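Apprentissage par démonstration (robotique)

L'apprentissage par démonstration désigne l'ensemble des méthodes par lesquelles une personne montre une tâche à un robot, en lui tenant le bras ou en le pilotant à distance, au lieu d'en écrire le programme ligne à ligne. 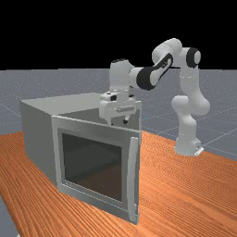
Guidage manuel

Dans sa forme la plus ancienne, et sans doute la plus parlante pour qui débute, l'opérateur saisit le bras et l'accompagne doucement d'un bout à l'autre du geste, un peu comme on guide la main d'un enfant qui apprend à écrire. Les articulations sont rendues souples le temps de l'exercice et leurs positions enregistrées. Le procédé demande peu de matériel, mais il fatigue l'épaule et se prête mal aux tâches à deux bras.

Téléopération

L'opérateur agit ici à distance, au moyen d'une manette, d'un casque ou d'un bras maître que le robot suit fidèlement. La méthode s'applique aussi bien à une machine réelle qu'à un bras simulé, par exemple devant un meuble à porte vitrée munie d'une longue poignée verticale, objet modeste mais très formateur : il faut approcher la pince, saisir, puis tirer en suivant l'arc de la charnière.

Recueils de démonstrations

Le recueil Varnar, souvent cité pour les portes et les tiroirs, réunit 1 337 démonstrations réparties sur 57 tâches. Celui de Jollau, plus petit (167 démonstrations), fut entièrement constitué par guidage manuel, avec une patience que l'on devine.

Voir aussi

Clonage de comportement
Bras maître Nägeli
Simulateur Wasent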